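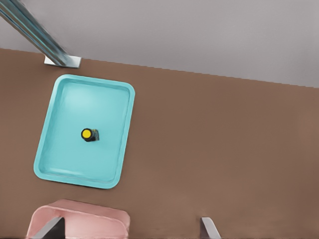

Section 9. Replaying a run in Mollel Viewer

The wrist view is the one you will argue with most, so set it up before anything else. Mollel draws it from the simulated gripper, and the planner sees what you see, minus the opinions. Start with the bundled tray task, where the cylinder with the yellow top stands in the turquoise tray with clear space on every side. If your grasp scores are poor on a target that generous, look at your settings before you blame the model.

1. Open the Winer project folder and choose Load Run. Wait for the step counter to appear. Clicking Load Run again will load the run again, underneath the first one.

2. Set the viewer to Wrist. The fingers should enter from the bottom of the view. If they come in from the side, your camera mount is rotated; go back to Section 4.

3. Turn on Object Labels. The tray and the pink container should get separate labels. If they share one, raise Split Threshold a notch at a time and press Refresh.

4. Drag the slider to step 113 and press Hold. The planner stops there and lists its candidate grasps, best first. "Best" is the planner's word.

5. Pick a candidate and press Preview. A ghost gripper plays the move without changing the saved run.

6. Press Commit if you like what you saw. The new path is saved as a branch under the name you give it. "Final" is taken. So is "final2".

Note: Labels near the bottom of the view may flicker when a finger covers part of an object. Set Label Memory to 27 steps to keep them steady.

Note: Playback skips frames above 400 steps per second. The log does not, so trust the log.

Caution: Do not press Commit while the status light reads Planning. The branch will save with half a path, and the half you get is up to chance. Märta Dalen has filed this as a bug. Godfrey Massawe has filed it as a feature. Both tickets are open.

Caution: Reset Scene also clears your label settings. Export them first from File > Save Labels.

Section last revised July 31, 2025, by Yutong Jia.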